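Home | Guides | Walls & Paint | Shop | Contact
Filed under: Set-Up Guides, Paint Sprayers
March, by Ye-rin Heo

Section 4: Getting your Ollix ready for a plain wall

Okay, you've got the sprayer out of the box and the cup rinsed (if not, go back to Section 3, I'll wait!).

1. Strain your paint. I use a 100 mesh bag, and I do it even with a brand new can.
2. Fill the cup to the line and lock the lid.
3. Turn the dial to low and spray a piece of cardboard first.

Note: If you get spatter, thin the paint a little and try again.
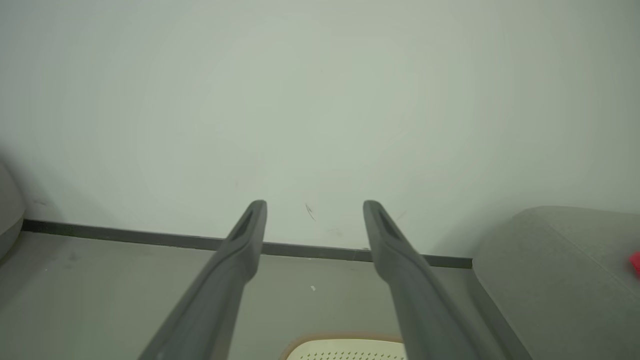

Fig. 4: A plain wall.

4. Start moving your arm before you pull the trigger, and let go before you stop.
5. Overlap each pass by half. My first room at the Femville house had stripes like a zebra, so please learn from me.

Caution: Unplug the sprayer before you touch the nozzle. Wear your mask and keep a window open.

Replacement nozzles are part 3261.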